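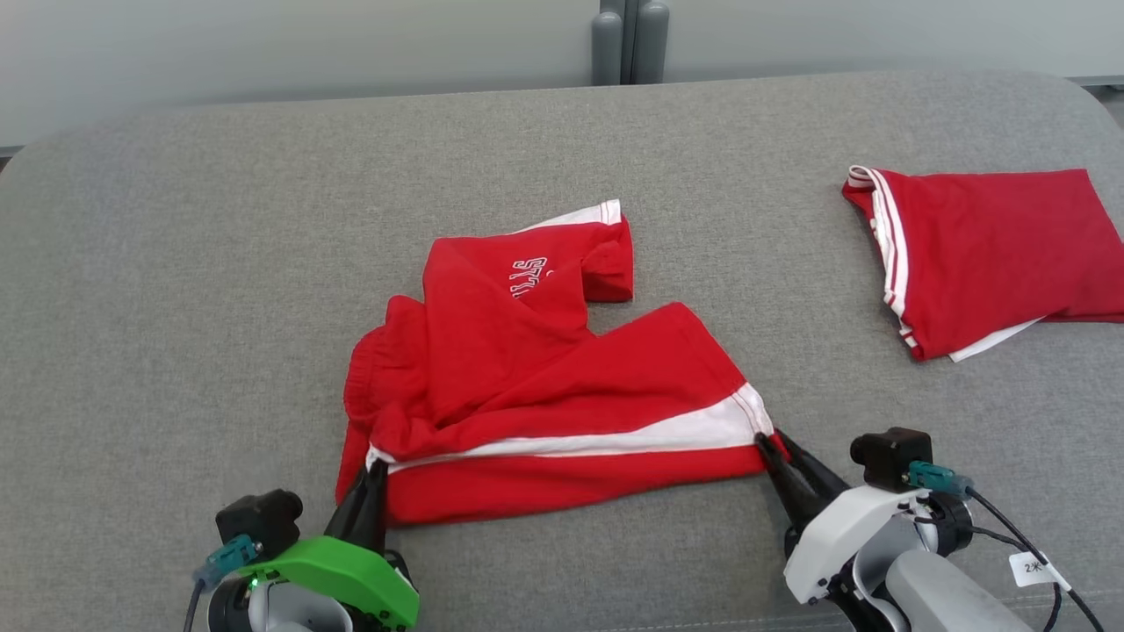 *Shorts, both grippers on the near edge. Folded piece parked at the right.*

**June, Sunday. Garment cell, working rules, third pass**

Purpose of the day: run the shorts and the jersey through the fold task with the draft operating rules next to me and mark up whatever doesn't hold. The draft came from the Plostley cell and was written for towels. Towels have no waistband, no sleeves and no label, so a good part of it needed rework. Shu-fen Peng reviews before it goes into the cell binder. Numbering follows the draft so the two can be compared side by side.

### 1. Before enabling

1.1 Both arms at rest pose, grippers open, nothing on the padded surface. The draft allowed the first garment to be laid out before enabling. Struck. The homing move sweeps low over the near half of the surface, and on the left arm the clearance is 30 mm at best.

1.2 Check camera connectors by hand, each one, push and light tug. Checking that the stream is up isn't enough. A half-seated connector streams fine until the wrist rolls past 90 degrees, then drops frames without dropping the link. We lost a morning to that in the Imodton tests and the only trace was a frame counter.

1.3 Cable slack: with the wrist at full roll both ways, the cable must not go taut and must not touch the fabric. Slack is set at the forearm clip, never at the connector.

1.4 Stop button within reach of the operator's free hand. The second person, if there is one, has their own. Test one of the two at each start, alternate, initial the sheet.

1.5 Read the payload and gripper force limits off the controller and write down what it says. Don't copy the number from the previous entry. I found three sheets in a row with the same typo in the force field, which tells me how they were filled in.

### 2. Layout and parking

2.1 One work garment in the middle. At most one parked garment, at either end, outside the sweep of both elbows. The draft had a parking zone marked on the right only. Either end is fine for reach, but the side gets logged per episode, or the parked item turns into a cue the policy can lean on.

2.2 Parked state is logged too: folded, or heap. Two values are enough. I tried five on the first pass and couldn't apply them the same way twice.

2.3 Same-color garments. Today's set is red on red. Segmentation merges the two if they touch, or if the gap closes in the wrist view even with a clear gap in the head view. Rule: minimum gap of one hand width, checked in all three camera views before the episode starts.

2.4 Nothing else on the surface. No tape, no pens, no phone. Boxes and other supplies stay on the floor, and people stay off the far side while the arms are enabled.

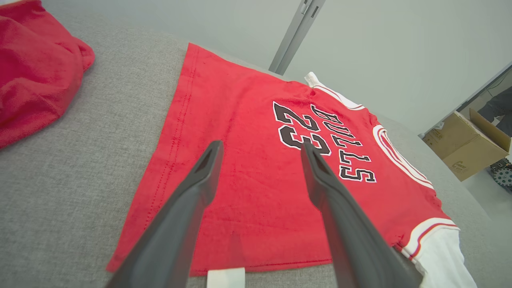

2.5 Orientation for the start of an episode is drawn from the sheet, eight headings. The operator doesn't choose. Left to ourselves we put the collar or waistband in the same place every time, and I include myself. The Huang set has that problem all the way through and it can't be fixed after the fact.

2.6 Print side up or down, also from the sheet. Print up is harder on the grasp detector: large block characters with outlines give it strong straight edges in the interior, and it will propose a pinch on a numeral in preference to the hem. Interior proposals get rejected by the hem mask. If the mask is off, the episode is void, no matter how well the fold came out.

### 3. Approach and grasp

3.1 Fingers open to full width above 80 mm, then close to approach width on the way down. Approach width is 35 mm for single hem, 50 mm for bunched waistband.

3.2 Contact with the surface is allowed. It's padded and takes it. Limit is 6 N at the wrist for no longer than one second. Over that the arm retracts on its own and the episode is marked with the retract flag. Don't clear the flag. It's useful data and it also tells us when the surface height calibration has drifted.

3.3 Pinch at trim or hem where there is a choice. Stitched edges are stiffer and come up between the fingers in one piece. On plain jersey knit the tips tend to pick up the top layer only.

3.4 Single layer or double layer must be decided before closing. I want this in the log as intent, separate from result. The draft logs only result, so a one-layer pickup that was supposed to be two shows up as a success.

3.5 Never close on a label. Labels slide in the tips and the stitching gives way before the force limit trips. If the label is inside the approach width, shift along the hem by at least one finger width and try again.

3.6 Same for drawcords, zipper pulls and anything hard. None on today's items, so the wording here is carried over from Plostley untested.
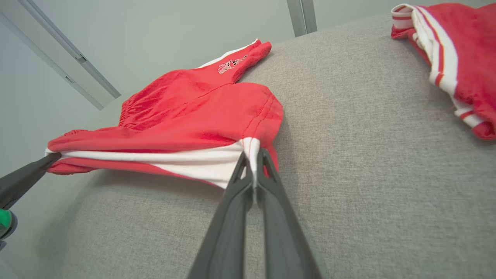 3.7 Both arms on the same garment: the second arm to close waits for the first to report stable force for 300 ms. Skipping the wait saves nothing measurable per cycle and I had two slips in a row with it off. Both with the waistband bunched, both on the trailing arm. Small sample, but I'm leaving the wait in.

3.8 Once both arms hold, they are a coupled pair. Relative distance between tips may not grow faster than 50 mm/s and may not go past the slack length measured at grasp plus 15 mm. Elastic at the waistband is the trap. Force rises slowly and then the grip lets go all at once, and the free corner whips. It won't hurt anyone but it does put the garment on the floor.

3.9 Hand guidance or reaching in while both grippers hold: not permitted in auto, permitted in teach at reduced speed with the enabling switch held. Shu-fen had this as "avoid" in her comments on the second pass. I changed it to "not permitted". If it's only advice it will be ignored by the end of a long shift, mine included.

### 4. Smoothing and stretch

4.1 Target for smoothing is flat enough to fold. Don't chase the last wrinkles. Three smoothing moves maximum, then fold or abort.

4.2 Sleeves: pull along the sleeve axis only. A sideways pull rotates the body and undoes the hem alignment. Hold the body with the other gripper at the hem while pulling. If the holding gripper moves more than 10 mm, release the sleeve first, then the hem. Order matters for the jersey, less so for the shorts.

4.3 Tension ceiling 8 N on knit, 5 N on mesh. The Falley notes give one number for everything. Their number is fine for woven cotton and too high for both of ours. I would like to see where it came from before we cite it anywhere.

4.4 Thickness after fold isn't scored on this cell. Leave the field blank, don't enter zero.

### 5. Wear and intervals

5.1 Finger tips: inspect every 1,000 closures, under a lamp, looking for polished spots and burrs at the edge of the cutout. Replace at 3,000 regardless of how they look. Closures are read off the controller counter per arm, and the two arms will not match. Swap tips as a pair on one arm, never one finger.

5.2 Garments: retire from the set at 600 episodes, or at the first broken stitch, pulled thread or lifting print. Retired garments go in the bag with the tag on. They don't go back in for "just a demo".

5.3 Surface cover: vacuum at shift start. Lint on the cover reads as texture in the wrist views and the fingers carry it onto the print. Check the near seam while at it. The fingers have caught there before when approaching from the front edge, and I have put a 20 mm keep-out along it.

5.4 Camera extrinsics re-checked after any contact retract (3.2), after any tip change, and at shift start. Residual over 2 px, recalibrate. Under 2 px, log and carry on.

### 6. Logging

Minimum per episode, in this order so the sheets can be merged:

- item ID and episodes to date
- heading and print side, from the sheet
- parked item: side, folded or heap
- hem mask on/off
- layer intent, layer result, each arm
- flags, uncleared
- operator, second person or none
- free text, one line

Free text is for what the fields can't hold. "OK" isn't free text. Leave it empty.

Aborts are logged in full. An aborted episode with half the fields missing is worse than none, as it drags the counts in 5.1 and 5.2 out of step with the controller. I spent from 14:20 to past 16:00 squaring that up for last month and don't want to do it again.

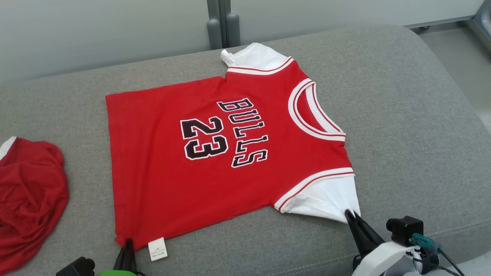

**When the label lies right at the grasp point, does the operator move it by hand?**

Only with the arms disabled and before the episode clock starts. After that the garment is left as it lies, the approach shifts along the hem per 3.5, and if there's no room to shift the episode is aborted and logged as an abort.

### Open items

- 2.3, hand width is not a unit. Measure the real merging distance for red on red and put in millimeters. Probably different for head and wrist views.
- 3.2, 6 N was picked on the old surface, before the thicker padding. Repeat the press test.
- 3.6, needs an item with a drawcord.
- 3.7, run it properly with the wait at 0, 150 and 300 ms, waistband bunched every time, same tips throughout.
- 4.3, ask for the source of the Falley number.
- 5.1, the 1,000 interval was set for the previous tip material. The current tips may go longer. Keep 1,000 until there's wear data.
- Section 1 should fit on one side of a card at the cell. It doesn't at present; 1.5 could be cut to one line.
- Shu-fen to mark up sections 3 and 4. I have no strong view on the wording of 2.1 if she wants the fixed zone back, provided the side still gets logged.

Left arm counter noted on the sheet, right arm counter noted on the sheet. Tips not changed today.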